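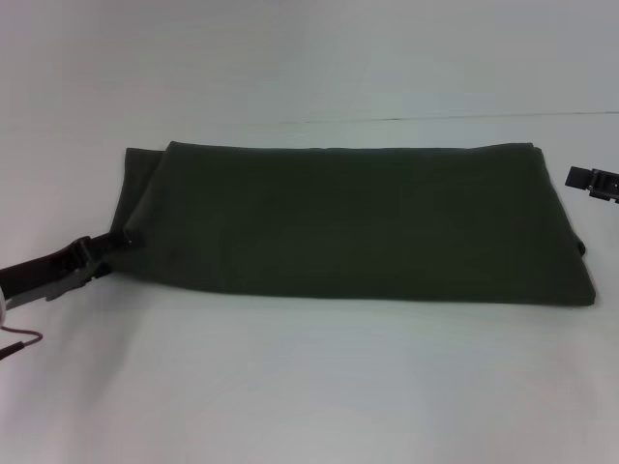 One reader wrote to us in January to say that wool blankets were a con: too heavy for the machine, too dear for the spare room and eaten by moths before the kids were old enough to inherit them. The letter came from Hovdale and ran to 11 paragraphs. We printed two of them, and the replies are still coming in.

Most came from people who had kept a blanket going for decades. A woman in Hindholm has one from her grandparents' farm that has been on a bed every winter for 40 years. She washes it once a year in the laundry trough, in cool water with a capful of wool wash, and dries it flat over two clothes horses on the verandah. It has been patched at one corner with a piece of old school jumper.

The Hovdale reader is right about the price. A new double blanket costs more than most people want to spend, and the cheap ones labelled "wool blend" are often mostly acrylic. Check the tag before you pay. Op shops are still the best place to look, though the good stuff goes early in autumn.

Moths are the bigger problem. The adults you see flying around the hallway light do no harm to cloth. The larvae do the eating, and they prefer wool that has been put away with sweat or food on it. Wash first, dry properly, then store. Cedar balls smell nice and lose their strength within a season or so. A zipped cotton bag is more use, and a freezer is better again if you have room: seal the blanket in plastic and leave it for 2 weeks.

Bonex, the dry cleaner on the main street in Hindholm, takes blankets all year and asks for a few days' notice in May, when everybody remembers at once. Giannakopoulos, two doors up, does mending and will rebind a worn edge in satin or plain cotton tape. Ask for the cotton. It wears longer and doesn't slide off the bed at three in the morning.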